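I have been meaning to write about sorting bricks for most of the summer, and now it is August and the coffee is made and I have run out of other things to do first. So settle in, because I have opinions, and they go back to my grandmother's button tins.

My cousin Nidia asked me last month how anyone keeps building bricks in order when there are children (and, let's face it, grownups) who want to play with them every single day. I started typing her a short answer and it got away from me.

Bricks, bins and a marbled tabletop:

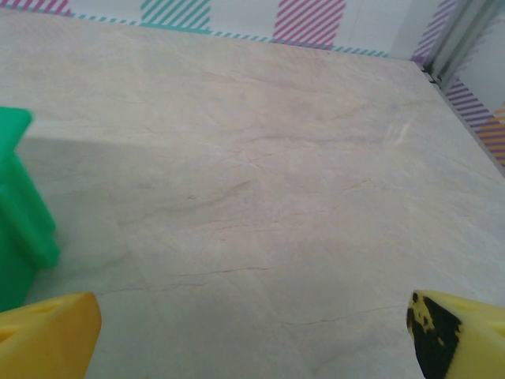
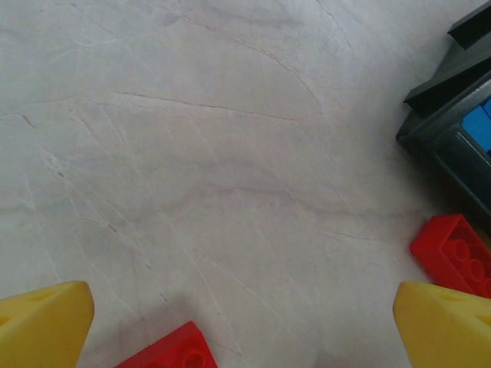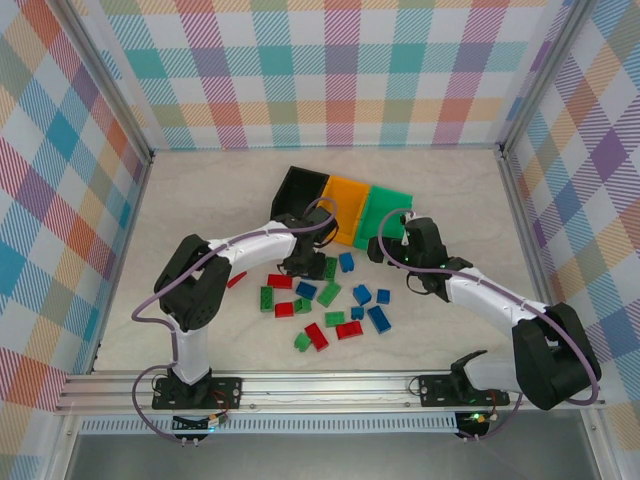
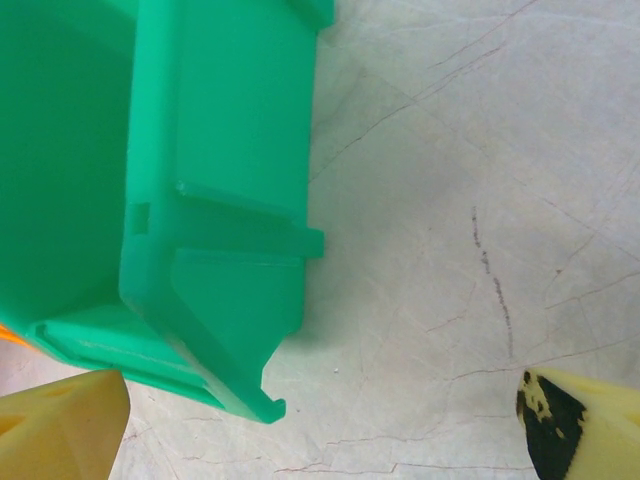 My first advice to Nidia was to stop buying boxes with lids. I know, I know - lids keep the dust off and they stack so nicely in the store. But a lid is one more thing to lift, and at eight in the evening, with a tired six-year-old leaning on your leg, one more thing is plenty. An open bin asks for nothing. You drop the brick and it's home. I had a whole tower of lidded boxes from Dutby for years, very handsome, and what happened was that the bricks lived on top of the boxes and the boxes stayed empty.

The second thing is color, and I can already hear Heriberto groaning. Heriberto Londoño and I have been having the same argument since our kids were in preschool together. He sorts by shape, all the long flat ones here, all the little square ones there, and he has 12 drawers with labels on them that he printed at work. It's beautiful, I'll give him that. If you are building something serious, a train station with a proper roof, say, you want Heriberto's drawers. But ask a small child to tidy up into 12 labeled drawers and see how far you get before somebody is lying face down on the rug. A child who can't read yet can still see that red isn't green. Two or three big groups and off you go!

I did try the middle way for a while, color first and then shape inside each color. I lasted one rainy spring. There was a Mokel tray with little dividers involved, and I spent so many evenings bent over that thing that my neck started making a noise. My daughter would come down in the morning, tip the whole tray out looking for one wheel, and then go off to eat cereal. The tray holds seed packets now and does it very well.

Then there is the question of where you do it. We used to sort on the living room carpet, and I don't recommend it to anyone who walks around in socks. A hard, smooth surface is so much kinder. The pieces slide, so you can push a heap toward you with the side of your hand, and when you're done you can see what you missed. Stone patterns and speckles are a bit tricky with the paler bricks, which like to hide, but red ones shout at you from across the room. Consuelo, my neighbor, lays an old bedsheet over her dining table before she tips anything out, and at the end she gathers up the corners and pours the leftovers back in one go. I have stolen this idea completely.

Don't tip everything out, by the way. I say this as a person who once emptied 900 pieces onto a table because I wanted to "get it over with" on a Sunday sort of afternoon, and who was still there, cross and hungry, when it got dark. A couple of handfuls at a time is fine. Put the radio on. If you stop halfway, you've still got a clear patch to eat supper on.

I wash ours too, maybe twice a year, in a mesh bag in a sink of lukewarm water with a squirt of dish soap. You'd be amazed what comes off them. Spread them on a towel overnight, studs down, and give the towel a shake in the morning so the water trapped underneath can run out. I don't put them in the dishwasher anymore - ask me about the little windmill sometime, or better, don't.

My grandmother, who I promised you at the beginning, kept her buttons in three old tins, light, dark and "good," and could find a match for any shirt in the house with her eyes on the television. The good tin was mostly brass, with one button she swore came off a coat made in 1877. I've got that tin upstairs and I still haven't sorted it. Nidia, if you're reading, come over and we'll do it together, and bring those almond cookies if there are any left.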